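updated 2022-08-06

Quick one on getting stains out of marble countertops with a poultice. Had three people ask me this month so I'm writing it down once.

First — figure out if it's a stain or an etch. Different problem. A stain is darker than the stone, something soaked in. An etch is a dull, lighter spot where acid (lemon, vinegar, wine, tomato) ate the polish. Poultice does nothing for an etch. Run your fingertip over it. Feels a bit rough and looks dull from the side? Etch. Go find a page on polishing powder, different job.

Still here? OK, stain.

## What you need

- baking soda (for oil and grease)
- 12% hydrogen peroxide from the beauty supply, for coffee, tea, juice. The drugstore kind is weaker, works, takes more rounds
- plastic wrap
- painter's tape
- plastic or wood scraper. NOT metal
- distilled water
- soft white rags, no dye
- gloves if you're using the peroxide

No vinegar. No lemon. No "natural" bathroom spray, read the back, half of them have citric acid in them.

## Oil stains (butter, olive oil, pastry grease)

1. Wash the spot with dish soap and warm water. Dry it all the way.
2. Mix baking soda with water until it's like peanut butter. Runny is no good.
3. Wet the stain with a little distilled water.
4. Spread the paste a quarter inch thick, go half an inch past the edge of the stain all around.
5. Plastic wrap over it. Tape the edges down. Poke a few holes with a toothpick.
6. Leave it 24 hours. Don't peek.
7. Wrap off, let the paste dry out completley. Could be another day.
8. Scrape, rinse, wipe dry.

Look at it the next day, when the stone has dried. Wet marble always looks stained. Not gone? Do it again. My worst one took four rounds — olive oil, left under a bottle for a whole vacation.

## Coffee, tea, juice

Same steps, peroxide in the paste in place of water. Light marble only. On dark stone it can bleach, so skip it or test in a corner behind the toaster.

## Rust rings

The orange-brown circle from a can or a cast iron pan. Hardest one. Baking soda won't touch it. You want a ready-made rust poultice, and buy one that says marble on the label since plenty of rust removers are acid. I used the Rastavon one, came as a powder, smelled awful, open a window. Old rust sometimes doesn't come out at all. Thérèse Ross at the Bergeron stone yard told me that up front and she was right about my windowsill.

## Keeping it from happening again

Plates and trays under everything. Cans too, damp ones especially. Boring but it works. 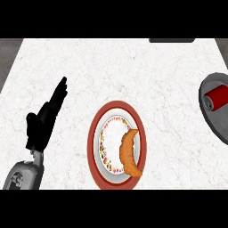 *Pastry on a plate, can in a dish. Neither one sitting right on the marble.*

Sealer: drip some water on a clean spot and wait 15 minutes. If the stone goes dark, time to reseal. I do mine every March. Wipe on, wait what the bottle says, buff off *before* it dries or you get haze. Sealer buys you time to wipe up a spill, thats all. Won't stop etching.

After a poultice always reseal that patch, the paste pulls some of the old sealer out. Wait a full day first so the stone is dry.

Still got a shiny patch or a dull patch where you scraped? Dull is probably etching from whatever spilled. Shiny is usually leftover sealer, rub it with a bit more sealer on a rag and buff right away.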